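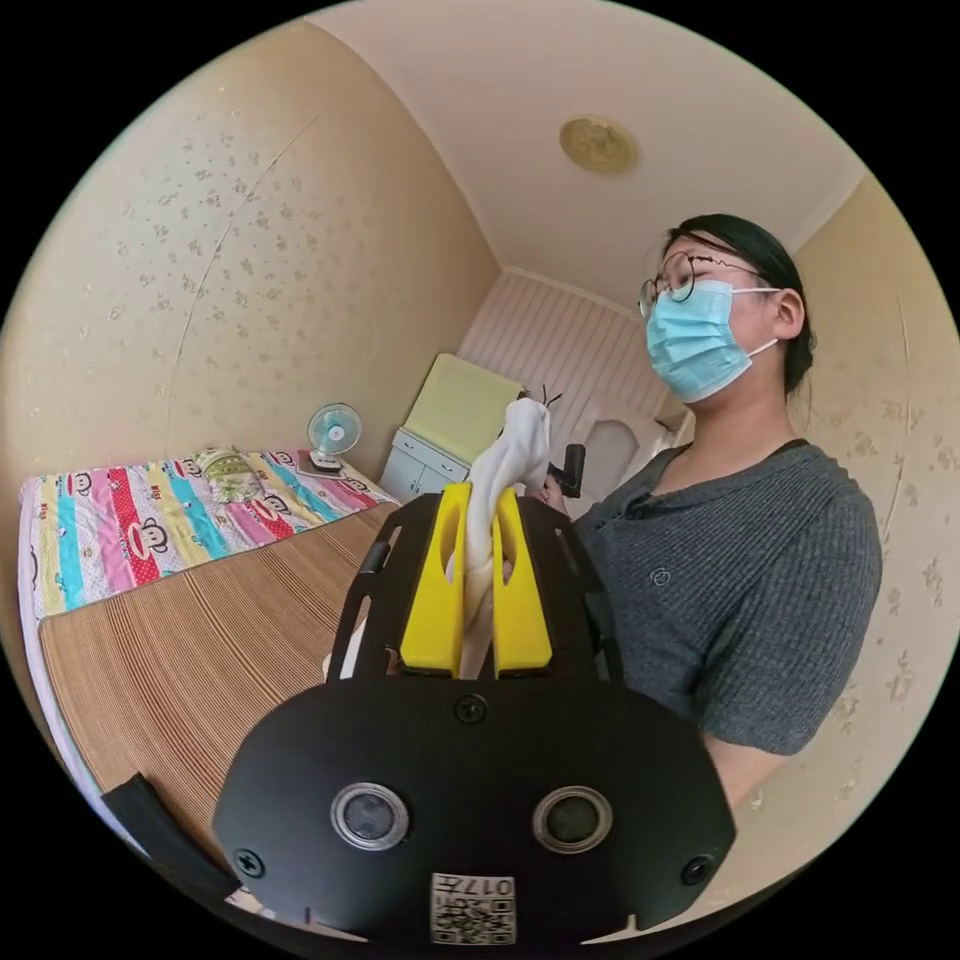

A crumpled white cloth held between two yellow fingers, with a person in glasses and a light blue face mask standing to the right.

Kidia opens linen service for small guest houses in Clalbridge

CLALBRIDGE, September – Kidia, a supplier of linens to the lodging trade, has opened a rental and laundering service for guest houses and small inns in the Clalbridge area. The service covers sheets, pillowcases, bath towels, hand towels and washcloths. It is open to properties with 3 or more guest rooms.

Under the program, Kidia owns the linen and the customer pays a flat weekly rate per room. Used items are collected in sealed bags, washed at the company's Drudanow plant and returned folded in sets. Each set holds the linen for one room, so that housekeeping staff do not have to sort stock on delivery. Items with tears, thin spots or stains that remain after a second wash are taken out of use and replaced at no charge.

The Drudanow plant has been refitted for the work. It can process 400 room sets per day on a single shift. A separate line handles towels, which need a longer drying time than sheets and were the main limit on output under the old layout. Rinse water from the final cycle is filtered and used again in the first wash of the next load.

"Small properties have mostly had two choices: wash in a back room or sign a contract written for a large hotel," said Arnar Hallgrímsson, head of operations at Kidia. "Our contract runs month to month, and the room count can be changed with 5 days' notice. A house that closes for part of the winter pays for the rooms it keeps open."

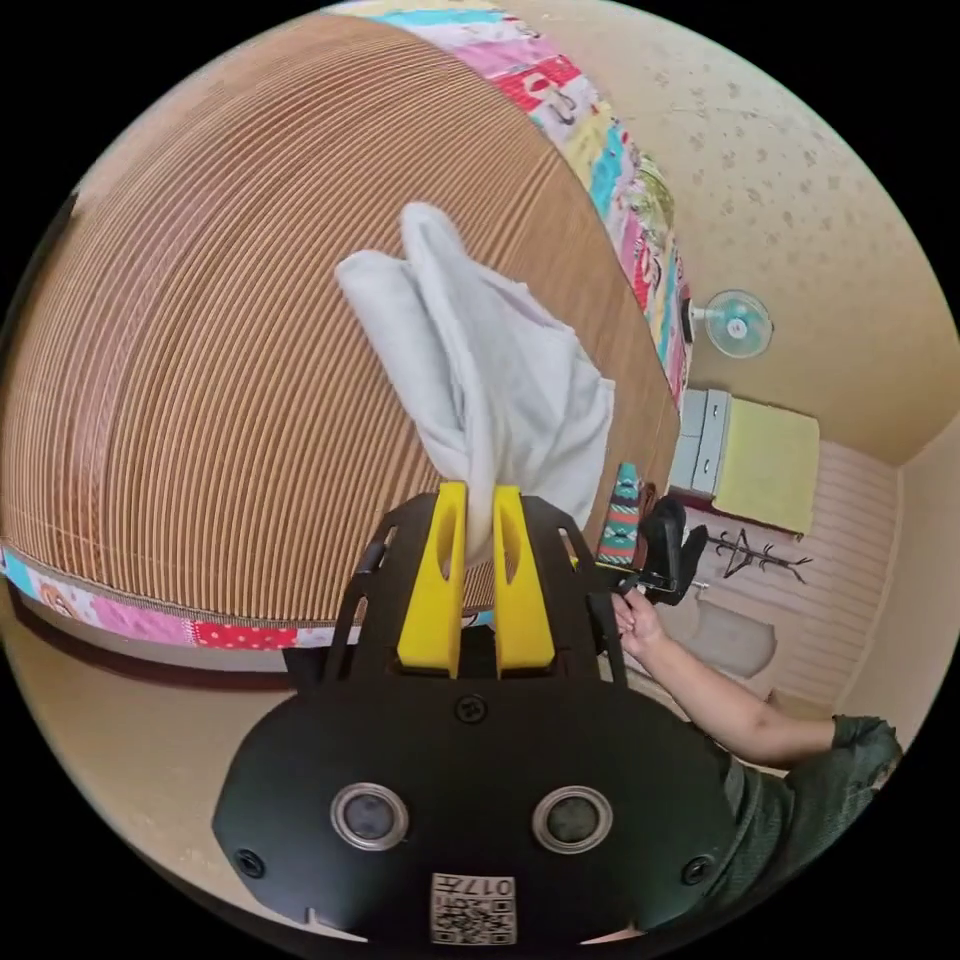

White cloth over a bed covered with a woven mat in tan and brown stripes.

Bedspreads, mats and other decorative covers are not part of the rental stock. Customers may send their own covers for cleaning under a separate price list. These items are tagged on receipt, cleaned according to the care label and returned with the next delivery. Items without a care label are inspected first, and the customer is asked to approve the cleaning method in writing.

Towels are offered in white only, in two weights. Sheets are offered in a cotton and polyester blend or in all cotton, with fitted or flat bottom sheets. A property may use different sheet types in different rooms, but each room must keep one type for the length of a billing month.

Kidia has set aside stock for the first 300 rooms to enroll. Orders beyond that number will be placed on a waiting list and filled in order of receipt. Delivery routes will be assigned by address, with morning drop-off before 10 a.m. wherever road access permits.

Price lists and enrollment forms are available from the Kidia office in Clalbridge. Press inquiries should be directed to Arnar Hallgrímsson at the same office.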